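Workshop tips: sharing the packing bench with a robot arm

We run a small refill and repack workshop at Drera, mostly cleaning products and hand care, and since February we've had an arm working the packing bench with us. I was the loudest doubter in the place and now I'm the one writing the tips page, so there you go! Most of this came out of our own mistakes. If your workshop is getting one, I hope it saves you a few grumpy mornings.

Move your own stuff first

Before the arm gets so much as plugged in, take everything off the bench that isn't part of the job. Mugs, tape guns, the good scissors, the radio. We kept ours on a shelf at shoulder height and it has stayed there. You'll reach for the old spot for a week or two and then you won't.

Put a strip of coloured tape on the bench where the arm's reach ends. Yellow shows up best on our grey top. Anything on your side of the tape is yours, and the arm's side gets cleared at the end of the shift.

Bags and liners

Thin plastic was the part I never thought it would manage. I've been fighting with bags for 14 years and they still stick to my fingers in dry weather. 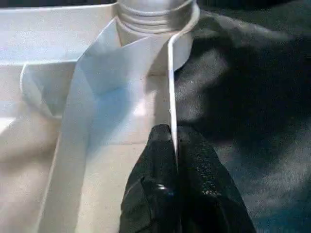 Film and thin sheet want to be taken by the edge, and that goes for your hands as much as the arm's. Grab a fistful from the middle and you drag the whole lot, and whatever is standing near it. The two black fingertips have just the thin edge of the white sheet pinched between them, with the rest lying loose over the white container and the neck of a bottle right behind. That's the hold you want. When you set out a job, leave one edge free and facing the gripper, and don't tuck it under anything. If the sheets come folded, give them a shake first - creases are fine, but two layers stuck together will go as one every time.

White on white is hard work for everybody. If you're laying pale film over a pale tray, put a dark cloth beside it. An old charcoal towel does the trick. You can see where the edge is from across the room, and so can the person who has to sort it out when a sheet slips.

Keep the fingertips clean

Wipe them at the start of the shift and again after lunch. Warm water with a drop of dish soap on a lint-free rag, then a dry rag. No solvents on rubbery tips unless the manual says so. We use the Dallix wipes on the bench itself but keep them off the gripper.

If it starts dropping things it was happy with yesterday, clean the tips before you call anyone. Mebrat Lemma had the Abreu technician on the phone for most of a morning over what was a smear of hand cream.

What changes for the people

Nobody's hours were cut here, and I know that isn't the story everywhere, so ask early and ask in writing. What did change was who does what. We used to have 3 of us standing at the bench from start to finish. Now one person sets out trays and watches, one does labels and checks, and the third is free for mixing or the front counter. We swap every two hours. Please do swap! Watching is tiring in its own way, and your feet get cold.

My wrists feel so much better. I used to wear a brace by mid-afternoon and it's been in the drawer for ages now.

The quiet took some getting used to. With two people at the bench instead of three there's less chat, so Nuria Pastor moved the tea break forward and made it a proper sit-down with everybody in it. Best change of the lot, if you ask me.

Write it on the wall

Tape a sheet of paper beside the bench and have everyone jot down what went wrong and the time of day. Ours showed most of the slips coming late in the afternoon, when the low sun hits the bench. A roller blind from the hardware store fixed it. We'd budgeted $2550 for extra fittings and the blind was the cheapest thing on the list.

Small things that help

Stand bottles in a tray with a lip so they can't wander.
Set out the next tray while the current one is running, on your side of the tape.
Tie back long hair and apron strings.
Learn where the stop button is with your eyes shut. Have the newest person show you, too.
Keep a Roner tub or something like it under the bench for spoiled film, and empty it at closing.

Next job for us is getting it to handle the pump tops, which roll everywhere. If you've found a good tray for those, please leave a comment.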